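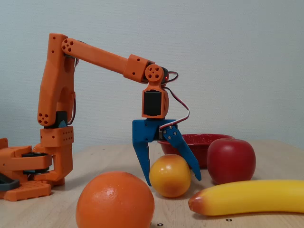

Fruit bowl

A fruit bowl is a wide, open dish for keeping and showing fruit at home. It is one of the oldest and best-loved pieces of tableware, and potters still delight in finding new shapes for it.

Materials

Clay, glass, wood and metal are all common. Glazed bowls wipe clean easily, while wire ones let air reach the fruit from every side -- a real help with soft peaches. The Meston bowl, a deep style with a narrow foot, is prized for its wonderfully rich red glaze. Potter Yayra Nyarko made 34 versions of it at her Plenden workshop. 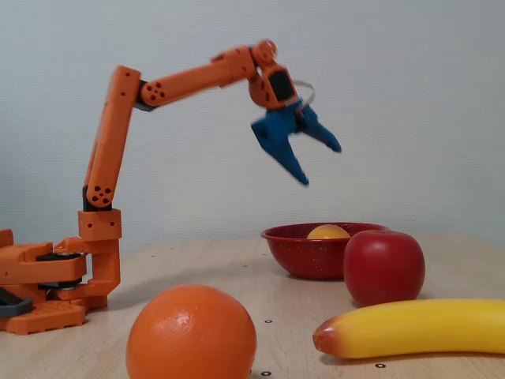

Keeping fruit

Bananas give off a gas that ripens their neighbours, so many cooks hang them apart. Apples last longest somewhere cool. Citrus keeps happily at room temperature for a week or more.

See also: Tableware; Still life; Agbeko ware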